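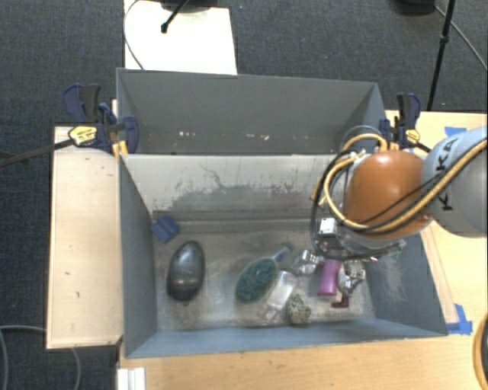 About Us

Nullstead helps small warehouses and workshops plan what they spend on robots. We do not build machines and we do not sell them. Customers come to us when they have a picking or sorting job in mind, a budget that may or may not cover it, and a stack of quotes that are hard to compare.

The company started in Larham with one desk and a spreadsheet. We now work from two rooms on Purves Street, with a bench area at the back.

What we do

Most of our work is bin picking. The arm is usually the easiest part to price. Grippers, cabling, mounts, bins, lighting, floor space and operator training are often missing from a first quote, and they are where budgets go wrong. We write out every line before an order is placed, including spare parts and the hours your own staff will spend on setup.

We ask customers to send us their real items, mixed and in whatever condition they come off the shelf. Clear plastic, shiny surfaces and odd shapes all affect which gripper and which vision system you should pay for. A plan based on cardboard boxes will not tell you much if you handle brushes and bottles.

How we charge

A planning study costs $3505, paid in 2 parts. It covers one site visit, a written equipment list, a budget for the first year and a comparison of up to 9 supplier quotes. Travel is included within 20 miles of Larham. We take no commission from suppliers.

If the numbers do not support a purchase, the report says so. Customers in that position can keep the equipment list and come back to it in a later budget year.

The Zesley worksheet

Zesley is our budgeting worksheet. It comes with every study and stays with the customer. Schools and training centers may ask for a copy without buying a study.

Contact

The office is open Tuesday through Friday. Visits to the bench area are by appointment.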